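Home | Money | Family | Health Costs | Archive | Subscribe

The Waiting Period Is the Part We Forget to Read

By Pak-hei Peng
Jan 16, 2025
5 min read

When my wife and I bought our first health policy, we compared the monthly price of three plans and chose the middle one. We were proud of this. We did not look at page 27, where the insurer explained how long we must wait before certain treatments would be paid.

A waiting period is the time between the day your cover starts and the day you can claim for a particular thing. During it you pay the full premium. For accidents there is often no wait. For planned operations, dental work and pregnancy, it can be many months, and for a condition you already had, longer still.

Imogen Lightfoot worked as a claims adviser at Hutik, a small broker, before she began to help families on her own. She told me that the most common mistake is to think of the policy as one single thing.

"People ask me, am I covered?" she said. "I have to answer, covered for what, and starting when? A policy is many small doors, and they open on different days."

One of her clients, Erik, changed his plan in March to save 40 dollars a month. The new plan was good on paper. But he had a knee that needed surgery, and his old insurer had already counted most of the waiting time. With the new one, the clock started again from zero. He paid for the operation himself, and the savings from the cheaper plan will not catch up for years.
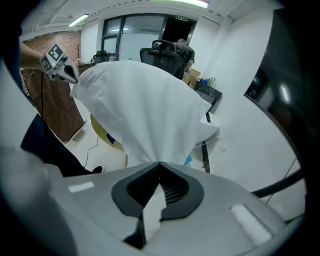
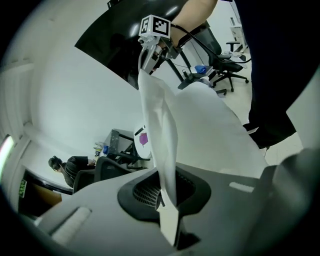 Erik could have asked for his earlier months to be recognized. Some insurers do this if there is no gap between the old cover and the new one, and if the level of benefit is similar. It must usually be requested in writing, with a certificate from the previous insurer. Lightfoot advises to get this answer before you cancel anything — a promise on the phone is difficult to prove later.

There is also the matter of what "pre-existing" means. In many contracts it does not need a diagnosis. If you had signs of the illness, the insurer may decide that it existed before you joined. Ms. Ertürk, another client, had mentioned back pain to her doctor once, in passing, and the note was found when she made a claim. She appealed with a letter from the same doctor and received 100 percent of the bill, but it took her most of a year.

My own habit now is simple. I keep one sheet of paper with the policy, and on it I write each type of treatment and the date when it becomes available to us. The maternity line has a date I had to ask for two times. The dental line still has a question mark.

Comments (3)

Fosasell
Same thing happened to my brother with his hip. He did not know he could ask for a certificate.

marta_k
Does the wait start again if you only move up a level with the same company?

D. Oyelaran
@marta_k With mine it did, but only for the extra benefits. The old ones carried on as before. Check your own contract.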